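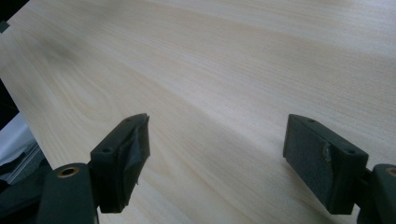
Straight grain breaking into cathedral arches on a pale board.

Moving with the seasons

Wood never stops exchanging moisture with the air. A tabletop glued up in November will not be the same width by winter, and most of the change runs across the grain. Movement along the length is small enough to ignore.

At Treloar, a joinery shop in Bidulora, boards are stacked on stickers for 17 days before machining. A top 1000 mm wide is then fixed with slotted brackets that allow 2 mm of travel at each edge. Breadboard ends are glued at the centre only – the outer tenons float in elongated mortises.

Finish slows the exchange but does not prevent it. Both faces should get the same number of coats, as a top sealed on one side will tend to cup. The Gesbridge workshop applies hardwax oil in two thin passes, underside first, and leaves the top on battens overnight.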